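Preparing the disassembly demonstration for the July open day

Visitors enter Bay 70 at the Arnel workshop in groups. The host sets up the cell before the first group arrives.

1. Lay the computer on its side on the slatted table, with the side panel removed and the interior facing upward.
2. Place the parts tray to the left of the case.
3. Load programme 416 and ask Reiko Hirose to confirm the arm's start position.

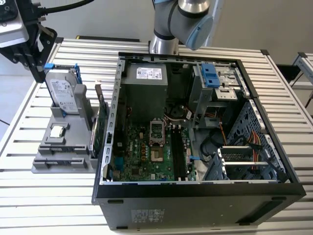 Desktop computer and parts tray at the robot cell. The drive and memory module stand in the tray; the processor lies flat in it.

4. Explain each step before the arm moves — visitors may put questions between cycles.
5. Keep all visitors behind the yellow line until the arm has stopped.

Faults should be reported to Ankica Krasniqi on extension 2544.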